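3.2 Seedling records and selection

The Baldale plum notebooks cover the years in which Anwara Gunawardena ran the breeding plots and the first years under her successor, Jad Sleiman. Both kept one line per seedling, with the seed parent on the left and remarks on the right. Pollen parents were entered only when the cross had been made by hand. 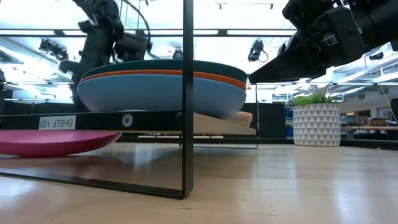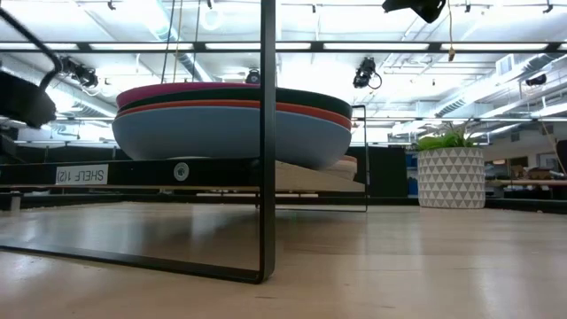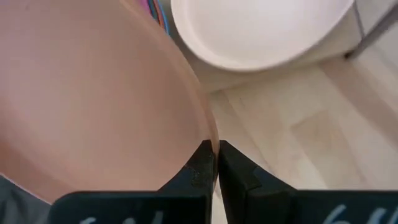
Figure 3. Label "SHELF 1(2)" on the rail (first and second images); pink round object gripped at the rim (third image).

In total the notebooks list 3,062 seedlings. Gunawardena discarded most of them before they had fruited, judging by leaf size, bud shape and the thickness of the young wood. She had learned the method from older growers and defended it in letters to Rima Rizk, who thought it threw away too much. After this first cut 504 seedlings remained. They were grafted onto mature trees, several to a tree, so that fruit could be tasted sooner than on their own roots.

The remarks become fuller once fruit appears. Flesh color, stone size and ripening week are given for nearly every graft. Sweetness is described in words only, and the words changed when Sleiman took over: Gunawardena's "fair" seems to match his "good" in the cases where both tasted the same tree. We therefore did not try to turn the taste remarks into scores.

Fifty grafts were carried forward to orchard rows. Two of these were named and sold. Mokia, an early red plum, had a short life in the trade because the skin split in wet summers. Zernby ripened in October and kept well, and it was still being planted in small numbers when the notebooks end. A third selection was promised to the Tarawneh nursery but never sent, and we found no later mention of it.

The parentage of Zernby is uncertain. The orchard plan gives it as an open-pollinated seedling of a yellow plum, while a loose sheet in Sleiman's hand names a cross. Mingxuan Hao and Rania Harb compared the two documents with the grafting list and found that the tree number on the loose sheet had been corrected at least once. We follow the orchard plan in Table 2 and mark the entry with a question mark.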